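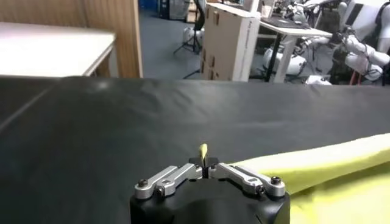
Enseñanza por demostración (robótica)

La enseñanza por demostración, también llamada programación por demostración o aprendizaje a partir de demostraciones, es el conjunto de procedimientos con los que una persona transmite una tarea a un robot ejecutándola ella misma, ya sea moviendo el brazo con la mano o gobernándolo a distancia. El sistema registra posiciones, fuerzas e imágenes durante la ejecución, y esos registros se emplean después para repetir el movimiento o para ajustar un modelo que lo generalice a situaciones parecidas.

Se distingue de la programación convencional, en la que un técnico escribe las trayectorias o las define por puntos en un entorno gráfico. En la práctica ambos métodos conviven. Muchos equipos industriales admiten el guiado manual para fijar los puntos principales y dejan al programa el cálculo de los tramos intermedios.

Terminología

En español se usan con valor próximo «demostración», «episodio» y «toma». Conviene separar la demostración, entendida como ejecución completa de la tarea, de la trayectoria, que es solo la sucesión de configuraciones del robot. Una demostración contiene una o varias trayectorias, las señales de los sensores y, en muchos casos, una descripción verbal de lo que se pretende hacer.

Se denomina operador o demostrador a la persona que guía el robot. Cuando el guiado es remoto se habla también de teleoperador.

Modalidades

Guiado cinestésico. El operador sujeta el brazo y lo conduce por el recorrido deseado mientras los motores compensan el peso propio del mecanismo. Es el procedimiento más directo y no exige aparatos adicionales. Su inconveniente principal es que las manos y el cuerpo de la persona pueden quedar dentro del campo de las cámaras. Con dos brazos resulta incómodo, ya que cada uno suele requerir una mano y la apertura de las pinzas debe accionarse aparte, con pedales o botones en la muñeca.

Teleoperación con dispositivo maestro. El operador mueve un mecanismo de geometría igual o semejante a la del robot y este reproduce las articulaciones una a una. La correspondencia directa facilita las tareas con dos manos. Si el dispositivo no devuelve fuerzas, la persona depende de la vista para juzgar la presión de la pinza.

Teleoperación con mandos o gafas de realidad virtual. Se sigue la posición de las manos en el espacio y un algoritmo de cinemática inversa calcula las articulaciones. El equipo es barato y ocupa poco sitio. A cambio pueden aparecer saltos cerca de las configuraciones singulares y un retardo perceptible entre la orden y el movimiento.

Demostración sin robot. La persona realiza la tarea con sus propias manos o con una pinza portátil instrumentada. Los datos deben trasladarse luego a la geometría de la máquina, paso que en la bibliografía recibe el nombre de problema de correspondencia.

Sensores y registro

La configuración más extendida combina una cámara general, situada a la altura de la cabeza del robot o sobre un soporte, con otra en cada muñeca. La primera ofrece el conjunto de la mesa; las de muñeca muestran los dedos de la pinza y el objeto en el momento del agarre, cuando el propio brazo puede ocultarlo a la cámara superior. A las imágenes se añaden los ángulos articulares, la apertura de la pinza y, si se dispone de ellas, las medidas de par o de fuerza.

Todas las señales llevan marca de tiempo. Un desfase entre imagen y articulaciones degrada el modelo aunque cada señal sea correcta por separado, y por ello la sincronización se comprueba antes de iniciar una serie.

Las superficies de trabajo suelen cubrirse con un material de color uniforme que contraste con los objetos. Los plásticos brillantes producen reflejos y las telas forman arrugas, factores que algunos grupos reducen y otros conservan a propósito para dar variedad a los datos.

Manipulación de prendas

El manejo de ropa es uno de los casos en que más se recurre a la demostración. Un tejido carece de forma fija, y describir su estado con unas pocas coordenadas resulta difícil. La persona que guía los brazos resuelve de manera intuitiva dónde agarrar, cuánto tensar y en qué momento soltar. 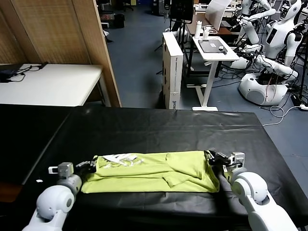 Camiseta doblada sobre una mesa cubierta de plástico negro, sujeta por ambos extremos con las pinzas del robot.

Las tareas habituales son extender, alinear los bordes, doblar y desplazar la prenda ya doblada. Para esta última se acostumbra a tomar los dos extremos a la vez, lo que obliga a coordinar los brazos: si uno se adelanta, el pliegue se abre o la pieza gira. Los dedos estrechos permiten entrar bajo el borde de la tela, pero concentran la presión en una zona pequeña y pueden arrastrar una sola capa.

Uno de los protocolos descritos para este tipo de tarea es el de Pendside, redactado por Hollis Mahmoud y fechado el 6 de enero de 2021. Establece 12 posiciones iniciales de la prenda y reúne 228 demostraciones, de las cuales 136 corresponden al doblado y el resto al traslado. Una revisión publicada en julio añadió pausas obligatorias para el operador cada 32 episodios.

Tratamiento de los datos

Antes del entrenamiento se recortan los tiempos muertos del principio y del final y se apartan los episodios fallidos. El criterio varía. Crenshaw, una herramienta de anotación, conserva los fallos con una etiqueta propia, mientras que el formato Astach solo admite ejecuciones completas y separa en un archivo distinto las correcciones hechas a mitad de tarea.

La técnica de ajuste más sencilla es la clonación de comportamiento, que trata el problema como aprendizaje supervisado: a cada observación le corresponde la acción que tomó el operador. Los errores pequeños se acumulan y llevan al robot a estados ausentes en los datos. Para corregirlo se añaden demostraciones de recuperación, o bien se deja actuar al modelo y la persona interviene cuando se desvía.

Limitaciones

La calidad depende de la destreza del operador y de su regularidad. Dos personas pueden resolver la misma tarea por caminos incompatibles, y el promedio de ambos quizá no sea válido. También influye el cansancio, que en teleoperación se manifiesta en movimientos más bruscos y cierres tardíos de la pinza.

Un modelo entrenado con una sola mesa y una misma iluminación suele perder precisión al cambiar cualquiera de las dos. El traslado a otro robot exige, como mínimo, adaptar la cinemática y volver a calibrar las cámaras.

Véase también

Cinemática inversa
Clonación de comportamiento
Jovetti (mando maestro de dos brazos)
Manipulación de objetos deformables
Teleoperación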